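In defence of loud wallpaper where the work gets done

My sister-in-law, Beryl Catterall, believes that a place for tools should be the colour of a filing cabinet. She painted her own workroom in Stutholm a shade called Dulley Grey, and it has the effect on the spirits you would expect. I spent an hour in there in February looking for a drill bit and came out wanting to apologise to someone.

I am for flowers. Big ones, on dark brown, with orange ferns and leaves of a green that would be sent home from school. Tropical print has been wasted on cocktail bars and downstairs loos for 25 years, and it deserves a go behind the tool case.

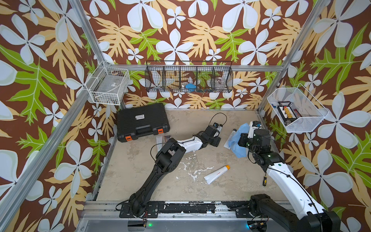 Beryl's objection is that you lose things against a pattern. I lose things against plain walls perfectly well. What helps is getting the small stuff up off the floor and into wire baskets, and mesh has the further merit of letting the petals through, so you can be tidy without hiding what you paid for. Mine was 14 pounds a roll from Vasilakis, and I bought six.

She also says it will get scuffed. So it will, as will the floor, which is where I would put my restraint: something pale and dull, on which a dropped screw has nowhere to hide.
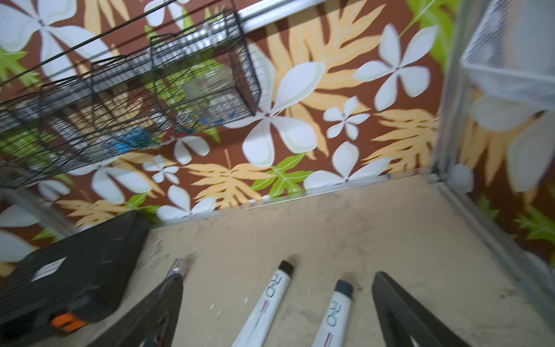 There is a limit, I admit. I drew the line at a matching blind from Tasville – even I need somewhere to rest my eyes – and the ceiling remains white. Beryl calls this the first sensible thing I have said. She still takes her tea in the kitchen when she visits.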